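Speaker notes, Zernbridge workshop talk
Slot: 20 minutes including questions
Speaker: Ifigeneia Panagiotou
Co-author for questions on the policy side: Antigoni Mitsotakis-Vlachou

Slide 1. Title
Say the title once, then go straight to slide 2. Skip the lab history.

Slide 2. The question
We train bimanual policies from demonstrations made with hand-held grippers. No arm is present during recording. The question is how much of the demonstrator's head motion should go into the training data. Earlier pipelines dropped it. We kept it and measured the effect on soft objects.
Define "soft" here: anything whose outline changes when the jaws close on it. Knit caps, gloves, cloth bags.

Slide 3. Task set
There are 7 tasks, all at one table. Hats are the hard group. A knit cap has no rigid edge to grasp except the brim, and the brim turns with the hat. Hanging or removing a cap from a wire stand also needs the second gripper close by, in case the stand moves.
Pause. Someone will ask about lighting. Answer: fixed for the whole set.

Slide 4. Recording
Sessions were recorded at the Grotia site in February. Each demonstrator wore the head camera and held one gripper per hand. Start pose was free. We did not mark positions for the object on the tabletop, and the stand could be turned either way.
Total after filtering: almost 1,000 demonstrations. Filtering removed episodes where tracking dropped on either hand. Do not read the filter thresholds aloud. They are in the appendix.

Slide 5. Two conditions
Condition A: wrist views only.
Condition B: wrist views plus head view, with head pose expressed relative to the table.
Same network, same training length, same seeds. Stress this. At Cironville the first question was whether B got more compute. It did not.

Slide 6. Result
B does better on the hat tasks and on the cloth bag. On rigid objects the two conditions cannot be told apart. Show the plot and wait.
Most failures in A are early closes: the jaws shut before they reach the fabric. In B the early closes are fewer, and the leftover failures are mostly the stand being dragged along with the cap.

Slide 7. What we do not claim
One table, one stand design, one gripper model. The Chatzigeorgiou baseline was rerun by us from the published code and may be weaker than the authors' own version. Antigoni can take details on that.
Head motion at test time is scripted, so the gap between a person's neck and our mount is still open.

Slide 8. Recording view
Leave up during questions. Point out the wire stand if the dragging failures come up. Backup slides start at the next click.

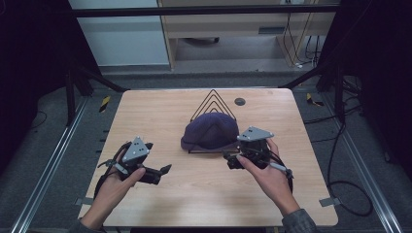

Slide 8. Head view, knit cap and wire stand, one gripper in each hand.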